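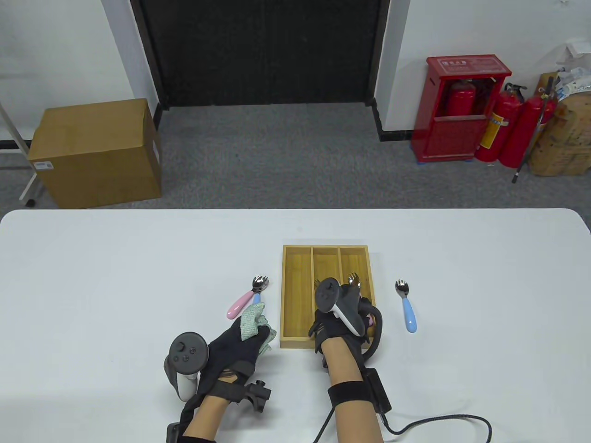 Hikton 900 Home Wind Turbine

I get asked about this one more than anything else I sell, so I've tried to put down everything I'd tell you over the phone. The Hikton 900 is a small three-bladed turbine for a mast in a garden, paddock or smallholding. It's rated at 900 watts in a good stiff wind, and no, you won't see that figure on most days (anyone who says you will is trying to sell you something, and so am I, but I'd like you to still be speaking to me next spring).

I've had one up at my own place outside Figueroa since November. It sits on a six-metre tilt-up mast at the top of the field, well clear of the hedge, and it charges a battery bank that looks after the workshop lights, the electric fence and the pump. When it's blowing I've got more than I know what to do with. On a still week in summer I lean on the solar panels, and I'd suggest you plan for the same.

What I like about it

It's quiet! I had an older Zoderow before this and you could hear it from the kitchen with the windows shut. The Hikton has a bit of a swish to it and a low hum when it's really going, but the sheep have stopped looking up. It also starts turning in quite a light breeze, and the tail folds it out of the wind by itself in a gale, so I'm no longer running out in my dressing gown to find the brake switch (the switch is still there, and you should still use it before you lower the mast).

What I like less

The instructions are dreadful. I've written my own and they go in every box. The bolts supplied for the mast collar are also on the short side, so I put a longer set in with mine at no charge. And it's heavier than it looks in the catalogue, so please have a second person with you when you lift it.

Will it work where you are?

Go and stand where the mast would be. If there are trees or a barn upwind and close by, the wind will be lumpy and the turbine will spend its days hunting about and making very little. Open ground to the prevailing wind is what you want, and a taller mast nearly always beats a bigger turbine. If you can bear to wait, borrow my wind logger for a few weeks first. It's free to borrow, I only ask that you pay to post it back.

You'll need to ask your council about planning before you order. Rules differ from place to place and I can't do that bit for you, though I'm happy to send the drawings they usually want to see.

What's in the box

Turbine body and tail
Three blades, matched as a set (please don't mix them with old ones)
Lirkano charge controller with brake switch
Mast collar and my longer bolts
My instructions

The mast, cable and batteries are separate, as everybody's run is different. Tell me how far it is from mast to battery and I'll work out the cable thickness.

Price

Hikton 900 turbine kit: £1,812
Six-metre tilt-up mast with guy wires: £159 extra when bought with the kit
Spare blade set: ask me, the price moves about

Delivery is by pallet, so someone needs to be in. Orders placed before 25th August go out with the next load, and anything later will have to wait for the one after.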